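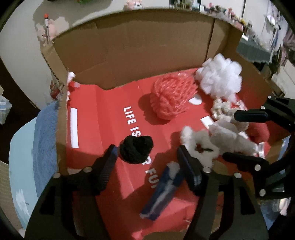
Cardboard box, navy thing with the fuzzy white trim. Day one of the big sort.

Home Explore Lists Log in

Hrefna Stougaard
10/01/2020

So we're moving from Irnby to Wekdale in 16 days and I've packed, um, the Christmas stuff. That's it!

Rang three removalists. One wanted $200 just to come and look at the stairs (there are 19, I told him that for free).

Mum reckons label every box on two sides. My sister reckons colours. I've gone with texta and hope.

Does anyone in Wekdale know if the council takes old mattresses? Their website still has the September dates up.

Also giving away 25 jam jars, most with lids. Pick up from Irnby, arvos are best, message me first cos the doorbell's cactus.

Recent
Lunde market, worth the drive?
My neighbour's lemon tree, part 2
Jimow kettle review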